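**Zarei wall paint - dead flat matt, taupes and greys**

Back in stock from October. Same recipe as before, new tins. Old tins had the lid that wouldn't go back on, sorry, those are gone.

Dead flat finish for inside walls. Bedrooms, halls, landings, the study. Not for bathrooms, not for behind a cooker. We do the Oltel for those, see the kitchen and bath page.

**Sizes**

- Tester pot, 94 ml
- 1000 ml tin
- Big tub, made to order, ring the Tivcombe shop first

Testers can't be returned. Tins can, unopened, within 30 days, unless we've mixed the colour specially for you.

**Colours**

Five in this range - Kundadcombe (mid taupe, leans grey), Oatbag, Slipway, Cold Tea and Pewter Lane. Kundadcombe outsells the rest put together. It goes browner under a warm bulb and greyer by a north window, so put the tester on more than one wall before you order. Elif Naz Coşkun, who does our mixing, says look at it at breakfast and again with the lamps on. She's right, most of the calls we get are from people who only looked once.

Screens get taupe wrong. Order the tester. 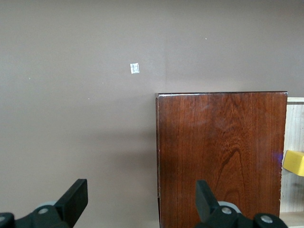 *Muted taupe, matt, with a small white patch on the wall.*

**Putting it on**

Wash the wall, let it dry. Sugar soap is fine, rinse it off after. Fill any dents and sand flat. Spot prime the filler or it will flash through the top coat - flat paint shows this worse than silk does. New plaster wants a mist coat first, one part water to four parts paint.

Two coats. Leave four hours between, longer if the room is cold. Medium pile roller, decent brush for cutting in. Keep a wet edge and don't go back over it once it starts to go off, you'll get shiny streaks and then you're doing teh whole wall again.

In corners, cut in one wall at a time and roll it before moving on.

**Cleaning and touching up**

Marks come off with a damp cloth if you're gentle. No scouring pads. No magic sponges, they polish it. Rubbed patches go shiny and stay shiny.

For touch ups keep a jam jar of the same batch. Label it with the room. Dab, don't brush.

**Delivery**

Orders in by 2 pm go out same day from Tivcombe, unless its a mixed colour, then add a day. Spend over £45 and postage is free. Collection from the side door, ring the bell twice.

**Trade**

Ibsa Zeleke looks after trade accounts. Discount starts at six tins, colours can be mixed across the range. Ask for batch matching when you order, can't do it once they're on the van.

**Questions**

Shop phone or the form at the bottom. Leanne Marsden answers most of them, usually by the next morning. Colour card refils are free, just ask for one with your order.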